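Slow roads to Serau

Most visitors to the Talavera valley arrive by car in July, stay a night and carry on to the coast. Those who give it longer tend to end up in Serau, a hill village with one bakery, two places to eat and a guesthouse that has kept the same five rooms since it opened.

Alina Buzatu runs it with her brother. She took over from their parents and changed little apart from the beds and the plumbing. Breakfast is served until 11am: bread, sheep's cheese, plum jam and coffee in a large pot. Dinner has to be ordered the night before.

The road up from Plenatmont is the easiest approach. It is surfaced all the way and quiet outside the summer holidays, though there is no fuel after the junction. Buses run in the morning and again at teatime.

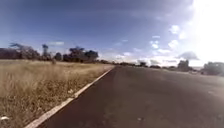

Where to walk

The path to Hirkel starts behind the church and takes most of a day there and back. Sorin Atanasov, who leads small groups in spring and autumn, prefers to set off at seven and eat lunch at the old mill – the climb after it has very little shade. His walks cost 100 lei a head, with food included.

Shorter routes follow the stream below the village. Ask at the bakery for the hand-drawn map, and take cash, as the card machine works only now and then.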